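Flakeo grind notebook, continued from the one with the coffee ring

Carried over from the last page: the mill product from the Nechyporuk pit is still coming out coarser than the model says it should. The model has been informed and is unmoved. Before anyone orders new rods I want a clean set of sieve results on one bag of feed, split properly, by one person, with the door shut.

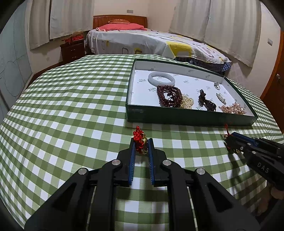
Womness, Jan 11, 2023

Bag opened, dried overnight, lumps broken up with the rolling pin. Riffled down until I had a stack of charges I was willing to put my initials on. The riffle splitter still favors the left pan. I alternate sides and pretend this is a procedure.

Target is 70 percent passing 75 micron, which everybody on site calls 200 mesh and everybody at the design office calls something else on the invoice. Same sieve. If you are reading this because your numbers disagree with mine, check that first.

First charge: ground for the usual time at the usual solids. Pulp came out thick and stuck to the mill wall like oatmeal. Washed it out with more water than I wanted to, so the filter took most of the morning and I got to know the vacuum pump. It makes a new sound at the end of the stroke. Wrote it on the pump board under the other note about its sound.

Wet screened, dried, dry screened. Came in short of target. Not wildly short, just enough to be annoying.

Second charge: same again with fresh water from the tank instead of the process water. No difference worth the name. So it isn't the water, and I owe the water an apology from December.

Third charge: longer grind. Got past target, and the flake looked terrible under the loupe, chewed edges and a lot of gray mud. This is the whole trouble with graphite. You can have it free of the quartz or you can have it in nice big flakes, and the customer's spec assumes both. The sensible thing is a light grind, float, regrind the concentrate, float again. We knew that in the fall. It's in the flowsheet. It just costs a second mill, and the second mill is the line in the budget that keeps getting moved to the next page.

Dronent sent over their media wear sheet finally. It's for balls. We run rods. I have asked again.

Weighed the rods while the mill was open. They've lost more than I'd have guessed, and a couple of the thin ones have bent a bit, so they ride up over their neighbors and don't do much work. That could be the missing fineness all by itself. Pulled the bent ones and put in straight ones from the spare rack. The charge weight is now back where the mill log says it has been all along, so somebody has been copying the old number down. It may have been me.
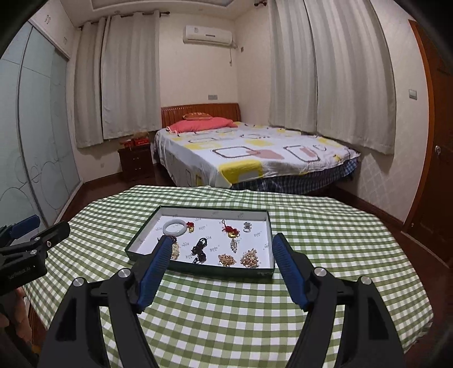
The fine sieve needs replacing, or at least demoting. I'd been blaming the mill and hadn't looked hard at the screen. Under the low power scope a good cloth has openings as even as the squares on a green and white checked tablecloth, and ours has a patch near the rim where the wires have slid together and the openings are squashed into slots. Slots pass long thin flakes that ought to stay up top, and the bunched wires next to them blind with fines. So it can lie in either direction, depending on how I hold it when I tap. Marked it with red tape and moved it to the shelf for rough work. The spare is in the cabinet with its certificate, still in the plastic, where it has been protected from doing anyone any good.

Re-screened the leftover half of the first charge on the spare. Closer to target. Still short. So some of the gap was the sieve and the rest is probably rods, and I can't separate them from today's work because I changed the rods before I looked at the sieve. Write it down so I don't do it again: check the sieve, then touch the mill.

To do next, in this order for once:

Repeat the first charge with the new rods and the spare sieve, nothing else changed.

Keep all the oversize this time. Bag it, label it, don't sweep it into the tailings drum.

Drop the shaker time to see if the flakes are being worn down on the screen itself. I have it set at around 2 times what the old manual asks for, and I can't find out why.

Ask Dronent about rods. Use the word rods in the subject line.

Mill is rinsed, lid is off, please leave it off so it dries. Filter cloths are soaking in the blue bucket, which is not a mop bucket.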